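Shop notebook – May, started 8:40 in the morning, coffee already cold

218 views · 26 comments · 2 shares

Picking up where I left off with the chores question. Teemu Kuusisto asked me at lunch whether the arms can do a kitchen yet, and I said "sort of," and he gave me the look he gives a bad weld. So I'm going to write down what "sort of" means before I forget, and he can argue with it in the margins like he always does.

Where we are with Kallio (that's the bench setup, for anyone reading this who joined after the move). The chore list is still the one we wrote on the back of the Telach packing slip: put dishes in a rack, wipe a counter, fold a dish towel, sort hardware into bins, empty a small trash can. Ordinary stuff! My kid does three of those for an allowance, badly, and I'd still hire my kid over Kallio for all but one of them.

The one is sorting. Bolts, washers, spacers, the plastic caps from the Jostmont order – it's good at those. Yesterday's long run was 278 picks, and 26 of them were misses where the jaws closed on nothing or the part slid out on the way up. That's a number I can live with on a parts bench, where a dropped washer just gets picked again. I would not live with it for wine glasses.

Dishes next. Plates are better than I expected and bowls are worse. A plate standing up in a rack has an edge you can grab, and the arm finds it most of the time. A bowl upside down in a sink has no edge worth mentioning, and what the arm does is push it around the sink very gently until the time limit runs out. I watched it do this for most of a song on the radio. It never gets mad, I'll give it that.

The towel was a mess. I tried it flat, I tried it crumpled, I tried it with one corner turned up as a gift. Flat was hopeless (there is nothing to pinch), crumpled was funny, and with the corner turned up we got two folds that my mother would accept. Somebody said the fix is two arms, one to hold and one to fold, and I believe that, but two arms in the same small space means two arms that can hit each other. We already have the scuffed finger pads to prove it.

Spent the rest of the morning on the view problem. When the arm goes down to pick, the camera at the wrist mostly sees its own fingers, and everything we care about has to fit in the slot between them. If the jaws are open wide you get a decent look. If they're nearly closed you're steering through a mail slot. I keep telling people that half of our misses are really seeing problems, and I finally sat down with a couple of views from the wrist to check myself. The fingers eat both lower corners, there's stuff going on behind them all the way to the glass wall, and the part you'd want for a chore, whatever is low and close between the tips, gets only a sliver at the bottom. 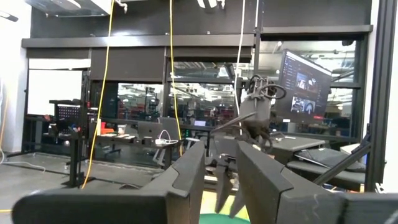 Afternoon, things to try

1. Open wider before the approach, then close late. Costs time on every pick, and I don't care. A person reaching for a mug doesn't sneak up on it with a closed hand either.

2. Calm down the background. That one was Teemu's and I was too proud to agree right away. We've got laptops, a monitor, cables coming down from the ceiling, and a whole other lab behind the glass with its own lights and red machinery. A real kitchen is busy too, so I don't want to hang a bedsheet around the bench and call it solved, but I'd like one clean run and one messy run with the same parts, just to see how far apart they land.

3. Cables. I know, I know. I write this every month. The ones on the arm catch when the wrist turns past where it's comfortable, and then the whole motion gets a little hitch in it. Ordered sleeves from Duratstead, part 3583, the short ones this time – the long ones were a mistake and they're in the drawer if anyone wants them for a bicycle.

4. Wiping. Haven't touched it since the sponge holder cracked. The motion is easy, a back and forth any machine could do, and the hard part is pressing hard enough to lift dried sauce without shoving the table. Need a new holder first. I'll print one tonight if the printer behaves.

5. Trash can. Lifting the bag out is fine, tying it is science fiction. Leaving it on the list out of stubbornness.

Later, 4:15

Ran sorting again with the wider opening. Only had time for a short one, so I'm not going to put a number on it, but the caps went noticeably better and the washers didn't change at all. Makes sense to me: a washer lying flat is a fingernail job and we don't have fingernails. (Could we have fingernails? A thin lip on one pad? Writing that down for real – thin lip, one side only, ask about spring steel.)

Also I timed myself on the same bin by hand, which was a bad idea for morale. I was done before the arm had cleared a corner of it. But I was also bored out of my skull and the arm was not, and it would have kept going all through supper, so on a shop floor where the bin is always there and always the same I'd call this one nearly ready. At home, no. At home the bin is a different bin every day and there's a cat in it.

Teemu's answer, copied from his sticky note so it doesn't get lost: "Sort of is fair for bolts. Say no for kitchens." Fine. I'm changing it to "not yet" in pen and he can sue me.

Left for tomorrow: print sponge holder, find the good calipers, try the lip on the left pad, re-run plates with the rack turned sideways. And whoever took the 2 mm hex key from my drawer, please put it back, I need it for the pads.

Liked by 26 · Shared 2 times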